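**February 9, 2023, Siltdale, pile fabric wash trial**
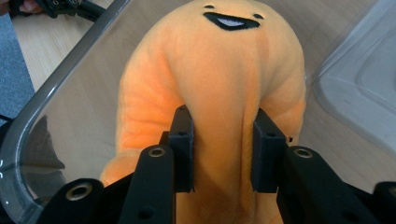 Orange plush, smiling face. Fuzzy surface, some creasing.

Sadia forwarded the Dullik leaflet again. It claims their rinse additive "restores loft" in polyester pile after one wash. I have read it twice and still can't find what they mean by loft or how they measured it. No control wash mentioned anywhere. Plain water and a good brushing would probably get you most of the way.

Set up our own run anyway. Swatches from the Govindasamy roll, half with additive, half without, all at 40 C, same drum. Celeste cut them and coded the backs so I don't know which is which when I do the thickness readings. Air dry flat, no tumbling.

Cycle 2 done. Thickness differences are smaller than what I get measuring the same swatch again after lunch, so I'm not writing a result. Swatch 37 has a pulled thread at one corner. Left it in, flagged.

Reijo says the treated ones feel softer. He also knew which ones were treated, having loaded the drum. Asked him to try again with the codes covered and he picked wrong on the first pair. Doesn't prove much either, one pair.

Gauge foot is the bigger worry. It squashes the pile before it settles, and the reading depends on how long you wait. Beatriz thinks the old Mimitach foot was lighter. Not in the drawer, check with Teresa.

To do:
- repeat readings with a fixed wait
- weigh the swatches, residue could pass for "body"
- ask Dullik for raw numbers (not hopeful)
- no order for the additive until then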